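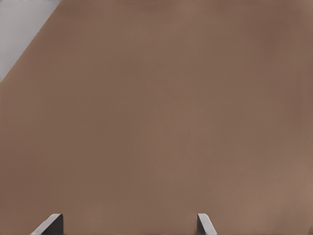

Laser for melasma, quoted a package of treatments, something feels off

mnisbet_pb
I had a consult at a skin clinic in Platbridge last month for the brown patches on my cheeks and upper lip. The person I saw (not a doctor, as far as I could tell, the badge just said "skin specialist") looked at my face for a couple of minutes and told me I needed their Tallitz laser, six sessions, $1321 if I paid that day. Full price was supposedly a lot higher. I said I'd think about it and the friendliness went down a notch.
Has anyone here had laser for melasma specifically? I don't mean sun spots or acne marks. The brochure lumps them all together as "pigment concerns" and every before and after has different lighting.
Morven

femi_e
Don't pay that day. Don't pay any day until someone with a medical license has told you it is melasma. Brown patches on the cheeks can be a few different things and they don't get treated the same way.

etenesh.w
I'll be the one who says it worked. Eight months ago, same clinic I think, unless there are two in Platbridge with that machine. Mine was mostly on the forehead. I did four sessions and it is visibly lighter. I wear less makeup now. I know this board hates anything with a package price but some of us are happy.

femi_e
Were you using anything else during those months?

etenesh.w
Sunscreen, every day, which they made me promise to do. And a cream they sold me, the Briltotano one.

femi_e
So you started daily sunscreen, started a cream and had laser, all together. How do you know which one did it?

etenesh.w
I don't, and I don't much care. My forehead looks better.

femi_e
Fair enough for you, but Morven is being asked for $1321 and the sunscreen part costs a lot less than that.

hoyinlo
Had laser for melasma two years ago at a different place. Looked great for a few weeks. Then it came back darker than when I started, and wider. The dermatologist I finally saw wasn't surprised at all. She said heat can set it off and that she sees people after laser pretty often. I'd spent $477 to make it worse, and then paid her to get me back to where I was.
Not saying it happens to everyone. But ask them what they do for you if it comes back. I asked afterward and got offered 15 percent off more sessions.

mnisbet_pb
Ugh, that is what I'm afraid of. I asked about it coming back and was told "our system is gentle enough that we don't see that." Which sounded like something off a card.

ckan
If they told you they don't see it, ask how long they follow people. If nobody comes back after the last session, of course they don't see it.

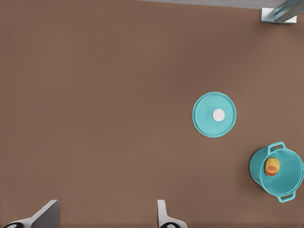 Other things I would want to know before handing over a card: who is holding the laser, whether they'll do a small test spot and wait a month or two, and what your total is if you quit after session two. Get that last one in writing. I had a package at a Ko location for something unrelated and the "refund" was worked out at full single-session price, so I got $104 back for half the sessions I never had.

etenesh.w
They did do a test spot on me, behind the jaw. Just to be fair to them.

ckan
How long did they wait before doing the rest?

etenesh.w
Same visit. Maybe twenty minutes?

ckan
That only tells you that you didn't blister right away. Melasma coming back darker takes weeks.

hoyinlo
Yep. Mine took about a month and a half to show up.

etenesh.w
OK, I didn't know that. Still happy with mine, but I see the point about the test.

femi_e
Morven, what's your skin tone, if you don't mind me asking? Mine is dark and I've been told flat out by two doctors to be very careful with lasers. A clinic that doesn't bring that up is a clinic I leave.

mnisbet_pb
Medium, I guess? I tan easily. Nobody asked me. They also didn't ask what I take, and I'm on the pill, and from what I read last night that can matter.

femi_e
It can. Don't stop anything on your own, but tell whoever you end up seeing. The fact that it wasn't on their form bothers me more than the price.

ckan
There was a form?

mnisbet_pb
One page. Name, phone, how did you hear about us, and a box for allergies.

hoyinlo
lol

etenesh.w
Mine was longer than that, for the record. Two pages, and there was a medications section. Maybe they give you the rest when you book.

ckan
They quoted her a price and picked the treatment before she booked. What's the rest of the form for?

mnisbet_pb
OK, I called my regular doctor and got a referral to a dermatologist. First opening is in August. The clinic texted me this morning to say the price is still good "until 5 pm." I'm going to let it go by and wear a hat in the meantime. If anyone has used the prescription creams without laser, I'd like to hear how long it took, and whether it stung.

hoyinlo
Three months before I saw anything. It stung a bit at first, so I dropped to every other night with her okay. Take photos by the same window at the same time of day or you'll drive yourself nuts.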